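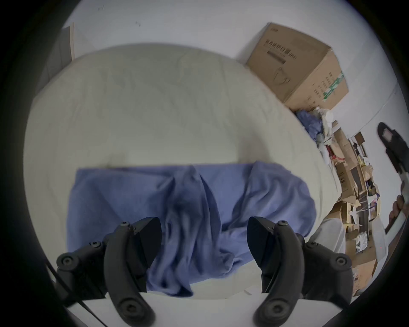
Teaching equipment / Hand-held grippers

Mokholm two-hand teaching set

The Mokholm set is a pair of hand-held grippers with wrist-view recording, used to show a robot a task by hand. The operator holds one gripper in each hand and does the job at normal working speed. Finger opening, hand path and wide-angle video are logged together and exported as one episode. No robot arm is needed during recording.

The view at the top of this page is from one gripper during cloth work, with the blue cloth gathered between the fingers and part of the second gripper at the far right. Dark corners are normal for the round field of view and should be left in the export. Cropping them removes the outer part of the view, where the other hand often appears.

Fingers

Each gripper has two black fingers with wedge-shaped tips. The tips close toward each other along a straight line and stay parallel to within the tolerance given in the service sheet. Maximum opening is 106 mm. The same finger set bolts to the Relville arm adapter, so the geometry used in teaching can be kept on the robot.

Finger screws are hex socket. Check them before the first session of the day and again after any drop. A loose tip shows up in the data as a slow drift in closed position, and is easily mistaken for thick fabric.

Soft goods

Towels, cloths and light garments are the most common use for this set. Some points from our own recordings:

Work over a surface that contrasts with the cloth. Pale surfaces suit mid-blue and darker fabrics. White on white gives poor edges.

Quick lifts will blur the folds. Slow down at the grasp and at the release – the travel between them matters less.

Keep both grippers in view of each other at hand-over where the task allows it.

Household clutter behind the work area is acceptable, and useful if the policy will run in ordinary rooms. Do not tidy between episodes unless the tidy state is part of the task.

Route the cable back along the forearm. A cable crossing in front of the fingers will be learned along with everything else.

Remote control option

The same handles can drive a pair of arms directly. In this mode the Kettani link box sends hand motion to the robot, and the episode is recorded at the arm end. Use it where contact force matters, or where the arm cannot reach everything a person can. Recording by hand is faster for most cloth tasks. In our January trial one operator recorded 153 usable folding episodes by hand in a shift, against 29 by remote control on the same bench.

Specifications

Grippers per set: 2
Maximum finger opening: 106 mm
Finger colour: black
Fasteners: hex socket, metric
Episode format: video, finger opening and hand path, common time base
Connection: one cable per gripper
Remote control: with Kettani link box, sold separately

In the case

Two grippers, two cables, spare finger tips, hex key, calibration card, printed quick guide. The arm adapter is ordered by robot model.

Calibration

Calibrate the opening at the start of each session. Close the fingers fully, hold, open fully, hold, then repeat on the other hand. The software rejects the session file if either hold is too short. Centre and lens values are set at the factory and only need redoing if the camera has been removed.

Ordering and support

Mokholm sets are built to order by Peseo. Quote part number 121 for the two-hand set and name the robot model if an adapter is required. Questions about fit, file formats or existing teaching data go to Hajar Salem in applications. Spare tips and cables ship separately and can be added to an open order at any time before dispatch.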